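Course home | Syllabus | Readings | Week 5 | Week 6 | Contact

Home Organization in Practice
Week 5 handout: Countertops, racks and the claims made for them
Instructor: Celeste Ulloa. Revised Jun 14, 2018

Last week we read the Brosolura booklet on "vertical storage." Its argument is that anything stood up or hung takes less room than the same thing laid flat, and that a kitchen run this way stays tidy. The first half is partly true. I have seen no good evidence for the second, and the booklet offers none, only a before-and-after sketch in which half the dishes have vanished between the two drawings.

Start with the mug tree. Sellers compare it with mugs scattered over a counter, which flatters it. The fair comparison is with mugs on a shelf you already own. A tree has a base, and the mugs stick out past that base, so measure the full spread with the mugs on. Rekha Pandey did this for her term paper and found her tree needed more counter than the mugs did standing in a row. One kitchen proves little, but the booklet didn't measure even one.

Plate racks do better. A plate on edge can be taken out without lifting the others. Whether a rack belongs on the counter all day is a separate question. Many people buy one for drying and end up using it as a cupboard, and then wash dishes with nowhere to put them.

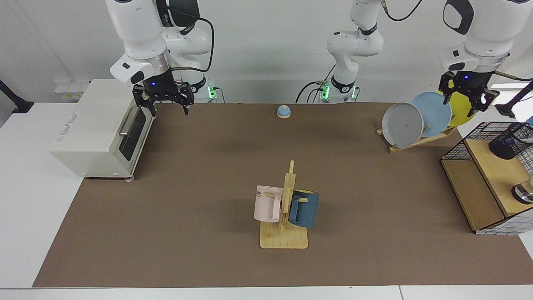

Fig. 1. Mug tree with two mugs, plates upright in a wooden rack, toaster oven at left.

Look at the toaster oven in Fig. 1 before you look at the wood. Part of it overhangs the table edge. A layout can have its plates upright and its mugs on pegs and still leave the largest item badly placed. The booklet has 24 pages on small items and one paragraph on appliances. I would reverse that. Place the appliance first, check the door swing and the distance to the outlet, and see what space remains.

Note also that both mugs hang at much the same height, one on each side of the post. Balance matters with a light stand. Hang two heavy mugs on one side of yours at home and see what it does.

For discussion: Soledad Tejada argues in the Cirkport reading that people keep open storage neat because guests can see it. Do you believe this? She asked people what they do, and did not go and look.

Assignment: pick one counter. Measure what each holder takes up, full and empty. Write up to 1000 words. "It looks better" is not a finding.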